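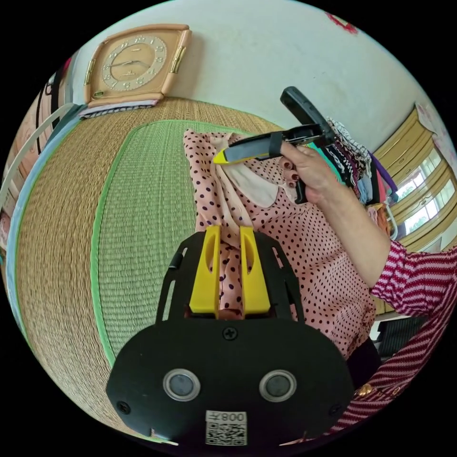 Can we print a recipe that a member copied off Facebook?
Only with the name of whoever wrote it, and only once they've said it's OK. Ingredients list on its own is fine, the method in your own words please.

Nenbridge Recipe Swap – minutes, 28/11/2023

Chair: Leidy Cuadros. Notes: Jhair Sotelo. Started late, hall kettle.

Last minutes: agreed. One correction, the lentil bake was 530 g of lentils and not 350. Jhair to fix on the web page.

1. Cookbook
Long talk. We have 994 recipes in the folder now, far too many, lots of them the same banana loaf. Leidy wants a short book, one recipe a page, nothing that needs a special tin. Jhair wants all the soups kept in. Left it that soups get their own bit at the back. Agreed on 13 puddings, no more. Arguement about whether trifle counts as one or goes under Christmas – goes under puddings.

Credit line to go under every title. If we can't find out who wrote it, it stays out, even if it's a good one. That loses us the slow cooker gammon, sadly.

2. Testing
Every recipe cooked once by somebody who didn't send it in. 11 done so far. Problems:
– Espinoza family rice: lovely, but no water amount given. Leidy to ring and ask.
– Cheese scones: came out flat twice. Check if it's plain or self raising.
– Chicken traybake: oven temp missing. Tester used 200, worked fine, bit dark on the edges.
– Jutport fish pie: serves "a few". Need a number.
Please write down what size dish you used. Cups are to be changed to grams before testing, not after.
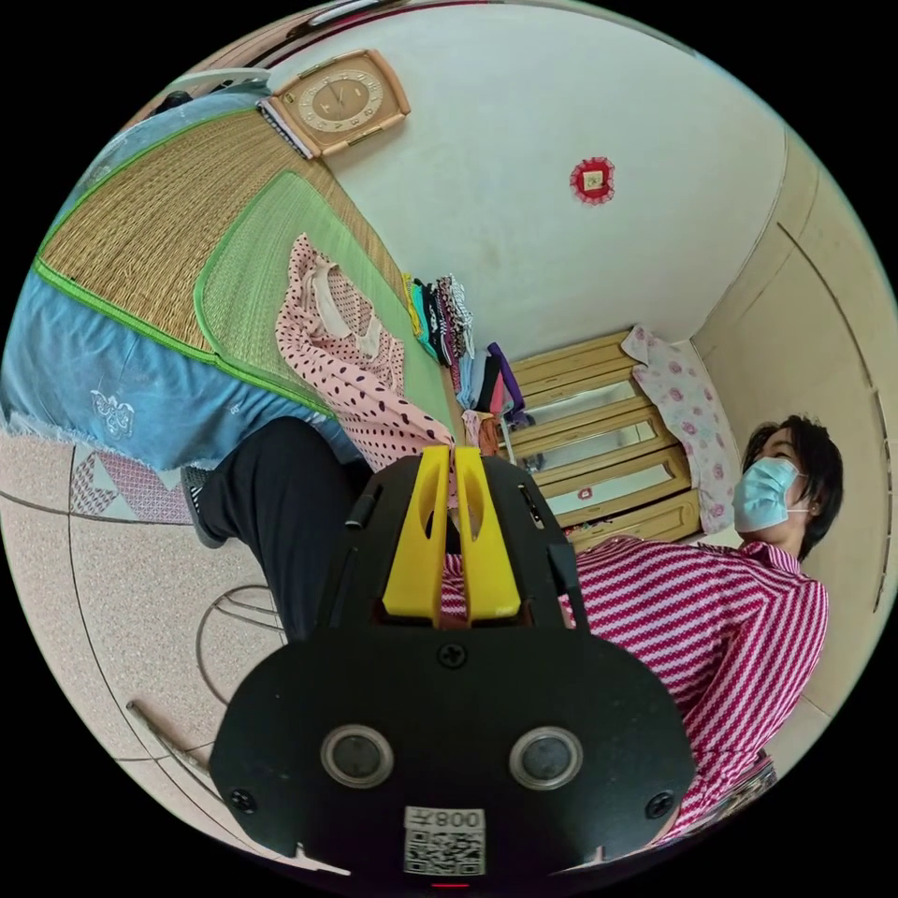 Recipe Swap, Nenbridge

3. Web page
Comments back on. Most asked for recipe is still the Mitora lemon pudding, people keep asking if you can freeze it. Leidy has frozen it, says the top goes soft but tastes the same. Note to be added. Old links to the jam page don't work, Jhair looking at it.

4. Printing
One quote in, waiting on another. Spiral binding prefered so it lies flat on the worktop. Wipe clean cover if the price allows. No decision tonight.

5. AOB
Someone left a blue casserole lid after the last supper, in the cupboard by the sink.
Bring and share in January – soups and bread. Write what's in it on a card, nuts in capitals.
Sourdough starter going spare, ask Leidy.

Actions
Jhair – lentil fix, jam links, chase second quote
Leidy – ring re rice, freezer note, sort scone flour
All – pick one recipe each from the folder and test it before January

Next meeting January, date to be sent round.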